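3. Two-part fastenings on small worn goods

3.1 Scope of this section

The survey in Section 2 treated fastenings on bags, boxes and furniture. The present section turns to goods worn on the body, and in particular to the watch band that comes away from the case in two lengths. Bands of this type are sold by several suppliers in the region, among them Haltia and Kokkonen, and are now common enough that many households own more than one. They are changed for cleaning, for comfort and for dress, and the change is usually made at a table, with the watch laid down and the loose length held above it.

The watch case presents few surfaces by which it may be held. The front is glass and the back is expected to lie flat against the skin, so that the sides of the case are the natural place of grip. Holding the case there also leaves both ends open, and it is at the ends that the band must be fitted.
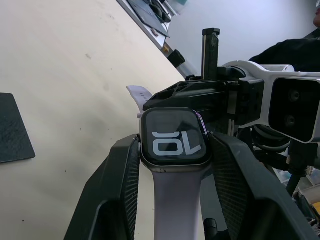 Participants in the household study were asked to describe, in their own words, how they had last changed a band. Of the 23 who replied, 15 reported that they had at some point fitted a length the wrong way around and worn it for a time before noticing. The error was most often reported for the length with holes, whose two faces look much alike in pale colors. Several participants said that they had learned to check the curve of the band against the wrist before pressing it home. Others relied on the feel of the material, which they described as smoother on the inner face.

The written instructions supplied with the bands were of limited help. Most were printed on the inside of the carton, in small type, and had been thrown away with it. Diễm Từ, who conducted the interviews, noted that participants who had kept the carton did not consult it, and that they preferred to compare the loose length with the one still attached.

3.2 The table as a place of work

The surface on which a band is changed has received little attention in the literature on household tasks. It matters in two respects. A pale band on a pale table is easily lost from sight, especially when the light is even and casts little shadow. A hard surface may also mark the glass if the case is laid face down, and many owners therefore place the watch on its side or on its back.

Other small belongings are frequently present. In the replies to the household study, the watch was seldom kept alone. It shared a tray, a shelf or the far side of a table with the things that leave the house in the same pocket or bag, and these were pushed back to clear a space and drawn forward again afterward. Figure 4 shows a comparable arrangement, with an earbuds case among the small objects along the far edge, the watch on its side in the nearer part of the table, and a strap held upright above it.

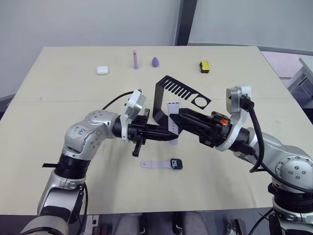
Department of Domestic Design and Material Studies, Skerkness
Figure 4. Watch, separate strap and small personal articles on a beige tabletop. The row of holes runs down the length of the strap.

Three features of the strap bear on the discussion that follows. It is flexible and will not keep its shape when held at one end. It is light in color and narrow. It carries a row of small holes, which give a clear sign of its long direction but none of its inner or outer face. A person holding such a strap must therefore settle two questions in turn: which end is to meet the case, and which face is to meet the skin.

The flexibility of the material has a further effect. When the strap is passed from one hand to the other, the free end swings and turns, and the face that was outward may no longer be so. Participants who changed bands often tended to avoid the exchange by keeping the strap in one hand throughout and turning the case with the other. 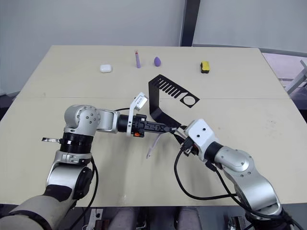
It follows that the order of work deserves as much care as the design of the fastening itself. In the February trial, a simple card was issued under the working name Irkix. It asked the owner to lay the watch down, to set the two lengths on either side of it in the position they would take when worn, and only then to lift one of them. The 14 households that used the card reported fewer second attempts, although the number is too small to support a firm finding.

The card was revised on Dec 14, 2018, when the drawing of the inner face was enlarged and the text reduced to four lines. A printing of 1000 copies has been approved for the wider study, the design of which is set out in Section 5. Fastenings that use a buckle in place of holes and a pin are treated separately in Section 4.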